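About Cloltell

Cloltell keeps and supplies human cell lines for research laboratories. We are based in Dresedside, with a second storage site at Mendale. Our catalogue lists 2,542 lines, most of them fibroblast and epithelial lines, and we send them to universities, hospitals and small companies.

What we do

We receive samples from partner clinics, grow them, test them and freeze them in liquid nitrogen. Each line is checked for mycoplasma and given a DNA profile before it goes into the catalogue. The profile is compared with the donor sample, and any line that does not match is withdrawn.

Orders placed before noon on a Friday are packed at the start of the following week. We do not send frozen vials over a weekend. Growing cultures can be supplied in flasks by arrangement, but please allow two weeks.

Our people

There are 57 of us across the two sites. The laboratory is led by Hwa-young Hong, who joined as a culture technician and now oversees testing and release. Enquiries about storage go to the Mendale office.

The Apaza register

Apaza is our online register of cell line names. Many lines have been published under several names or shortened in different ways, which makes older papers hard to follow. Apaza lists every name we know for a line, with the paper it first appeared in. It is free to search and is updated each May.

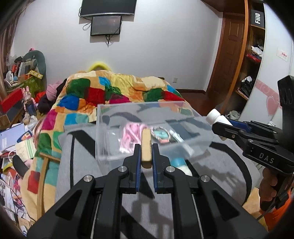 Hwa-young Hong would like to see the register updated more often, as a year is a long wait when a line has been found to be mislabelled. Until then, corrections are posted on the notices page as they come in.

Visiting and contact

Visits to Dresedside are by appointment. Deliveries should use the rear entrance. For material transfer agreements, please use the form on the ordering page and give the catalogue number of each line.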